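Search this forum Go Advanced search

Workshop fit-out > Lighting and ventilation
Topic: Downlights under a mezzanine ceiling -- spacing and glare

Nundavham wrote:
Tenancy is a single room with a mezzanine at the far end. White ceiling, exposed parallel beams, recessed round downlights. Landlord wants to keep the downlights. I want them gone over the benches and replaced with linear fittings. Floor to underside of beam varies, so the spacing tables don't help much. Target is 300 lux general, more on the benches. Has anyone kept a mixed layout and been happy with it?

Yeoman wrote:
Keep them for circulation, don't rely on them for the work. A recessed downlight over a bench gives you a bright patch and a hard shadow from your own head. A linear fitting along the side wall fills that in. Ours runs horizontally, fairly low, and does more for the benches than anything in the ceiling.

pultport_dave wrote:
Disagree on the wall fitting. Mounted low it sits in your line of sight whenever you look up from the bench. You want it at ceiling height with a diffuser, or a flat panel. White ceilings bounce a lot of light back if you let them.

Yeoman wrote:
Depends which way you face. Ours is side-on to the benches. No complaints.

Munditz wrote:
Check the air vent before you move anything. If there's a ceiling unit between the lights, the ductwork behind it will decide your layout for you. We drew up a nice symmetrical grid and had to shift a whole row 32 cm because of a branch duct. Electrician's variation for that came to $1,494, and I should have lifted a tile first.

Nundavham wrote:
There is a square unit, yes. One downlight is right beside it. I hadn't considered the duct run. Colour temperature -- is 4000 K the usual answer?

pultport_dave wrote:
4000 K, and match the lot. Mixed colour on a white ceiling is very obvious. Replace the old fluorescent tubes at the same time or they'll look green next to the new panels.

Édgar Guzmán wrote:
Our place is the same general type. Six round downlights, a square vent unit near one of them, a rectangular panel to the left and a long fluorescent lower down on the left wall. I'm with Yeoman on the side fitting. My one regret is the switching: everything came on two circuits and we should have asked for the mezzanine end separately. Get that on the drawing before the quote, as adding a circuit in June cost us more than the fittings did. I can dig out the circuit schedule if it's useful, although the labels on it are the old ones and the board has been relabelled.

Contact us | Copyright Workshop Fit-out Forum | Back to top

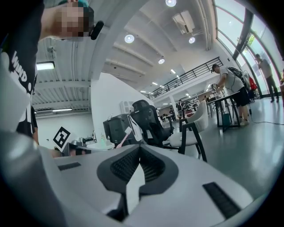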